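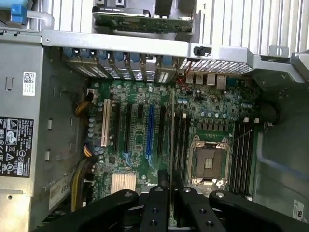 *Erkia, case open: motherboard, with the CPU socket right of center.*

**Ticket:** 145
**Machine:** Erkia (desktop workstation, scan room)
**Reported by:** Keith Ormsby
**Status:** open, waiting for confirmation
**Subject:** Nightly copy of scanned maps stops before the end

### Report from user

Every night the Kotance job copies the new scans from Erkia to the archive server at Plellutau. Since the start of September the job stops in the middle. In the morning I find the message "destination not available" and the rest of the files are not copied. If I start the job by hand during the day, it finishes well. I have not changed anything on the machine. The scans are large, 500 MB for one sheet, so I cannot send them in another way.

Please help, the disk is getting full. - Keith

### First check

I read the Kotance log for all the failed nights. The job starts at 22:00 as planned and it always stops at 2:00, never earlier. The number of copied files is different each night, and the file on which it stops is also different. So I do not believe that one damaged scan is guilty.

Disk test on Erkia: no errors. Memory test: no errors. The event log of Windows shows no restart and no sleep during the night. The machine is awake the whole time, also after the job has failed.

I asked Keith if the archive server can be opened from Erkia in the morning. He says yes, at once, with no password question.

### Network cable and switch

The cable from Erkia goes to the Onishi switch in the corridor cabinet. I exchanged the cable and moved it to another port. The next night the job stopped again at 2:00. I put the old cable back so that the labels in the cabinet stay correct.

The Onishi switch has an energy saving setting which can turn off ports at fixed hours. I had some hope here, but it was disabled. The port counters show no lost connection in the night.

### Test with small files

I made a folder with 4000 small text files and a second job in Kotance, starting at 1:30. With a pause between the files, this job needs more than one hour. It also stopped at 2:00, with the same message. The size of the scans has therefore no influence.

Then I ran the same test at noon. All files were copied.

### Server side

I wrote to the server team in Plellutau and asked what happens on their side at 2:00. The answer came the same afternoon:

> We renewed the access rules at the end of the summer. Sessions of service accounts are now closed after four hours. The client must log in again, most programs do this without a question.

This explains the hour. The job starts at 22:00, the session is closed four hours later, and Kotance does not log in again. It only tries the same session three times and gives up. During the day Keith had only short jobs, they were finished long before the limit.

My small test does not fit at first look, as it started at 1:30. But both jobs use the same service account, and the big job had already opened the session at 22:00. Kotance shares one session between all jobs of one account. I found this in the manual, in the chapter about accounts, not in the one about schedules where I searched first.

### Change made

1. In Kotance, opened *Accounts > Archive > Connection*.
2. Set *Reconnect when session is closed* to **On**. The default is Off.
3. Changed the number of retries from 3 to 10, with one minute between them.
4. Divided the nightly job into 2 parts, new scans and corrected scans. The second part starts only when the first one is finished.
5. Deleted my test job and the test folder on both sides.

I did not ask the server team to make the limit longer. They have their reasons for it and our program can live with it.

### Result so far

First night after the change: the log shows one line "session closed by server" at 2:00, then "connected" one minute later. The job was finished at 4:40 and all files have the same checksum on both sides.

Second night: same behavior, finished at 3:15, there were fewer new scans.

### Open points

- Keith, please look at the Kotance window each morning until the end of the month and write here if you see any red line. A yellow line at 2:00 is normal now.
- Please do not delete scans from Erkia yet. I would like first to compare the older folders from the nights when the job failed - I have done the first half.
- The other scan workstation has the same Kotance version, so I will check the reconnect setting there too. I will open a separate ticket for it.

### Comment from Keith Ormsby

Thank you, this morning only the yellow line. One question: may I start the job by hand in the evening when I leave early, or will it disturb the second part?

### Reply

You may start it by hand. The second part will wait for yours to finish, I tested this today with a small folder. Only please do not close the Kotance window when you leave, minimize it.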